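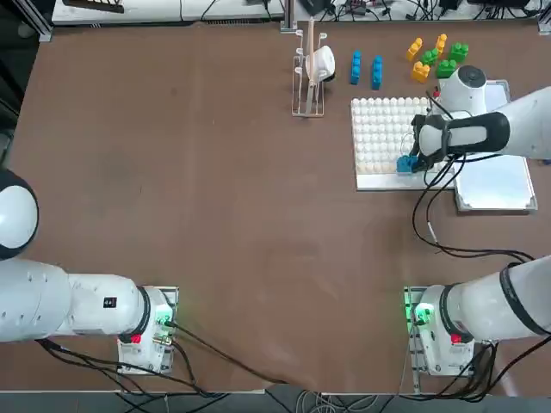

To: Olitar Users mailing list
From: Olitar Service Desk, Ullwood
Subject: Re: Reminders arriving twice after the March update

Dear subscribers,

Thank you to everyone who has written to the list about duplicate reminders in the Olitar calendar app. We have quoted one of the earlier messages below, as it sets out the matter clearly and raises most of the points that others have put to us. Our reply follows the quoted text.

> Dear Olitar team,
>
> We look after shared calendars for the Ullwood office and have 300 people using the app on their telephones. After the March update was installed, many of them began to receive two reminders for the same meeting. The first comes at the time set in the event. The second comes 9 minutes later, even if the first has already been dismissed.
>
> It does not happen with every event. Meetings that were made in the app itself seem to be fine. The ones that cause trouble were brought across from Zirnach, our old calendar system, and most of them repeat weekly. All-day entries such as birthdays and public holidays are also affected, although in those cases both reminders arrive in the morning, one directly after the other.
>
> We have tried the following without success: signing out and back in, clearing the stored data, and removing the app and installing it again. One colleague turned off all reminders in the settings and still received the second one.
>
> Could you please tell us:
>
> - whether this is a known fault;
> - whether it is safe to delete and recreate the affected events;
> - whether we should hold back the update on the telephones that do not yet have it.
>
> We would also be glad to know why the colour labels have changed. Several people here relied on them and were not told.
>
> With kind regards,
> Calendar Support, Ullwood office

Is this a known fault?

It is. The fault was confirmed on Thursday and has been entered in our register of open problems. Events imported from Zirnach carry their own reminder, stored inside the event. Before the March update the app ignored that stored reminder and used only the one chosen in the settings. The update changed the way imported events are read, and the app now acts on both. The second reminder is treated as a repeat of the first, and the delay of 9 minutes is the standard interval for a repeated reminder.

The same explanation covers all-day entries. These have no starting time, so no interval is applied and the two notices are sent together.

Turning off reminders in the settings removes only the first of the pair. We accept that this is confusing, and the wording on the settings page will be changed.

Should affected events be deleted and recreated?

We ask that you do not do this for shared calendars. Deleting a repeating event sends a cancellation to every person invited, and recreating it sends a fresh invitation. Replies already given will be lost, together with any notes or files attached to earlier dates in the series. For a private event with no other guests, deleting and recreating it does no harm and will stop the second reminder.

For shared calendars there is a safer course. The person who owns the calendar should carry out these steps in a web browser, as the option is not offered in the telephone app:

1. Open the calendar and choose Calendar details.
2. Select Imported events.
3. Choose Reminders, then Use my settings only.
4. Save the change and leave the page open until the word Finished is displayed.

The change applies to all imported events in that calendar, past and future. It sends no message to guests. A calendar holding up to 3000 events should be completed in one pass. For a larger calendar, the page will stop at that point and ask whether to continue - please choose Yes, or the remaining events will be left as they were.

Telephones pick up the change when they next synchronise. Where a telephone has been set to synchronise by hand, its user will need to open the app and pull the list down once. Reminders that were already waiting on the device may still appear on the first day.

Should the update be held back?

Our advice is to let it go ahead. The update contains other corrections, among them the one for meetings shown an hour late to people travelling between time zones, and we would not wish subscribers to go without it. Offices that do hold it back should be aware that shared calendars edited on a newer version may show blank locations on an older one.

Colour labels

The labels were reduced in number so that they could be told apart more easily on small screens and by people with limited colour vision. Labels no longer offered were matched to the nearest remaining one. The original choice has been kept in the record of each event, and it can be seen in the browser under Event history. We should have announced this to the list beforehand and did not. A fuller notice will be placed in the release notes.

We have had several requests for the old set to be restored as an option. No decision has been taken. Subscribers with a view on the matter are invited to reply under a separate subject line, so that the answers can be kept together.

When will a correction be issued?

A correction has been written and is being tested by our partners at Gebru, who maintain the import service. It will be offered first to a group of 400 accounts that have agreed to receive early versions. Provided that no further problem is found, it will then be released to all accounts through the usual app stores. We are not yet able to give a day for this and would prefer not to guess.

Calendars on which the steps above have been carried out will not need any further attention once the correction arrives. The setting will stay in place and may be left as it is.

If the second reminder continues after the steps have been followed, please write to the Service Desk with the following details:

- the version of the app, found at the foot of the settings page;
- the make and model of the telephone;
- the title of one affected event, and whether it repeats;
- the time at which each of the two reminders was received.

Please send these details to the Service Desk directly and leave the list out of the reply, as event titles may be private and messages sent to the list are kept in a public archive.

Yours faithfully,

Olitar Service Desk
Ullwood

--
You are receiving this message as a subscriber to the Olitar Users list.
To leave the list, send a message with the single word "leave" in the subject line to the list address.
Previous in thread | Next in thread | Back to March index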